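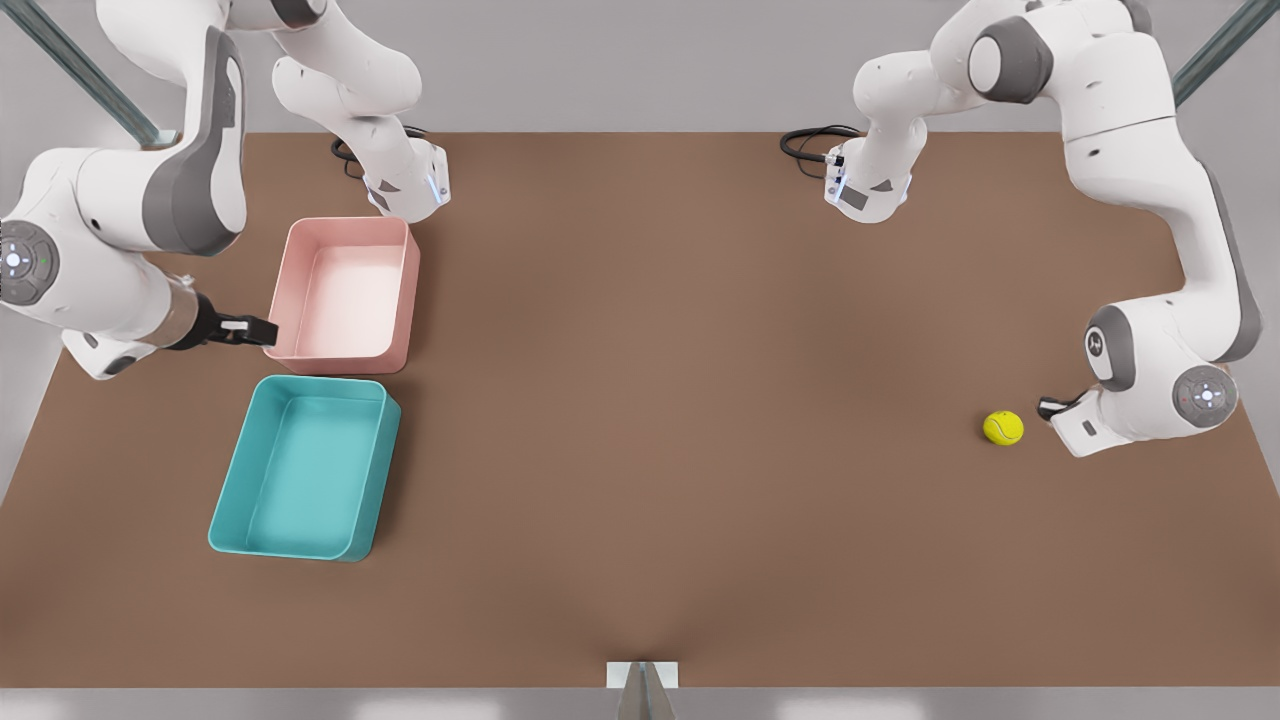

*Computer render: white robot arms over a brown tabletop, with open bins and a tennis ball.*

**9 April 2024**

So Hanby has put out its statement on the Tutness bypass settlement and half my feed is calling it a win for road safety. I've read it twice. I'm not there yet.

---

What we know: a Hanby lorry ran into the back of queuing traffic last November. The injured drivers sued. The case settled before trial, amount confidential, no admission of fault.

---

"No admission of fault" is normal. I don't hold it against them. What I do mind is a press release that spends one line on the crash and five paragraphs on a gadget.

---

The gadget is Lumutau, made by Wegener. It sits in the cab, watches the driver's eyes and buzzes the seat if it thinks they're nodding off. Hanby says it will go into 2,000 vehicles.

By when? Doesn't say.

---

It also says a trial of Lumutau cut "fatigue events" by 71%. Great number. A fatigue event is whatever Lumutau decides is a fatigue event. Wegener sells the box, runs the trial and marks the homework.

---

How many drivers were in that trial? 60. For how long? Not given. Same routes, same shifts before and after? Not given. Did they have fewer crashes? Not given, and with 60 drivers you probably couldn't tell anyway.

---

I drove nights for a good few years before I started writing about this stuff. When you're that tired a buzzing seat wakes you up for a mile or two. You still need somewhere to stop and a boss who won't ring to ask why you've stopped.

---

Which brings me to the claim itself. The papers lodged before it settled said the driver's rota had been changed twice that week. Hanby disputed that. We won't find out who was right now, as the logs were never tested in court.

---

A few replies saying juries and big payouts are the real problem and that hauliers get squeezed. Maybe. Premiums are brutal for small firms, I've seen the renewal letters. There was no jury here though. There was a private deal.

---

Someone else asks whether I'd rather they fitted nothing. No, fit it. I'd just like the rotas published next to it.

---

And the footage. Who keeps it? The release says it is "held securely by our partner". If there's another crash, does the injured person's solicitor get it as quickly as Hanby's insurer does? I've asked both companies.

---

Wegener replied to say it doesn't comment on customer matters. It did attach a brochure. The brochure says 80% of drivers "feel safer". Not a word on how they were asked, or whether their manager was in the room.

---

Nothing from Hanby so far. If they send me the trial data I'll read it and post what it says, including if it makes me look daft.

---

If you drive for them and have had the box fitted, messages are open. I won't use names. Mostly I want to know what happens after it buzzes – does anyone ring you, and what do they say?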